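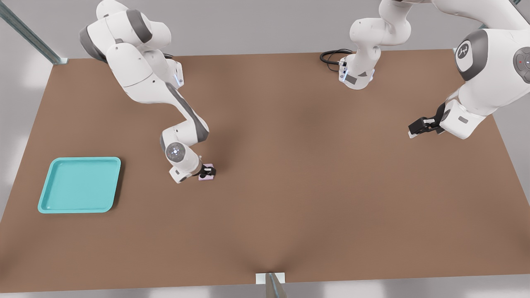 Why does bread dough rise?

Dough rises because tiny living things called yeast make gas inside it, and the gas gets trapped in bubbles.

Yeast is a kind of fungus, which makes it a distant relative of mushrooms. Each piece of yeast is a single cell, far too small to see without a microscope. The yeast you find in shops is often dried into little brown grains. Dried yeast is still alive, but it is resting. It wakes up when it gets water.

What does yeast eat?

Yeast eats sugar. Flour doesn't taste sweet, but it is full of starch, and starch is made of lots of sugars joined together in long chains. When flour gets wet, substances called enzymes start cutting the chains into smaller pieces. The yeast takes in the sugar and gives out a gas called carbon dioxide. The same gas makes the bubbles in fizzy drinks.

Why doesn't the gas escape?

Wheat flour contains proteins. When you mix the flour with water, they link up and make a stretchy material called gluten. Kneading means pushing, folding and turning the dough on a table or worktop. It makes the gluten stronger and smoother, so the dough can stretch like the skin of a balloon.

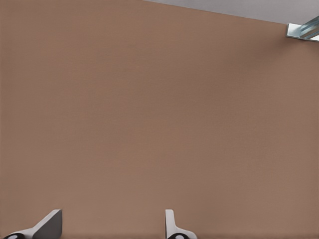
If the dough has not been kneaded enough, the gluten may tear and some of the gas leaks out. The loaf will then be flat and heavy.

Why do bakers put dough somewhere warm?

Yeast works faster when it is warm and slower when it is cold. Dough will rise in a fridge, but it may need all night. Very hot water kills yeast, so recipes usually ask for lukewarm water.

At the Revholm bakery in Morais, the first dough is mixed in the evening and left in a cool room until morning. The bakers make 700 rolls and 186 large loaves from it. Slow rising gives the bread more flavour.

What happens in the oven?

At first the dough rises even more, because gas takes up more space as it heats up. Some of the water turns to steam, and this pushes the bubbles outwards too. Then the yeast dies and the dough sets firm. The outside dries and turns brown, and that is the crust. The holes in a slice of bread are the places where the bubbles were.

Does all bread need yeast?

Some breads are made without it. Soda bread uses bicarbonate of soda, which makes carbon dioxide when it mixes with something sour, such as buttermilk. Many flatbreads, such as chapattis, have no yeast in them either.

Words to know

Enzyme: a substance that helps living things break down or build up other substances.
Gluten: the stretchy material in wheat dough.
Knead: to push and fold dough. The k is silent.
Starch: a food store made by plants.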